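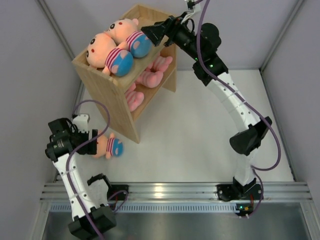
Rachid Abou Zeid wants to know if anyone washes plush dolls in the machine or if that's asking for trouble.

Paula Hodoroagă
I do mine all the time! Pillowcase, knot it, cold water, gentle cycle (my old Zumberg has one for wool). Skip the dryer though, I melted some fuzz in July and my kid noticed right away.
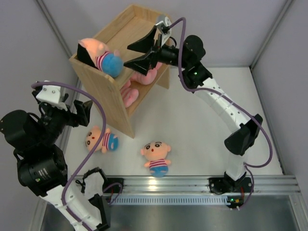

Then I squish them in a towel and leave them on the rack overnight, sometimes two nights if the stuffing is thick.

Iker
just wipe them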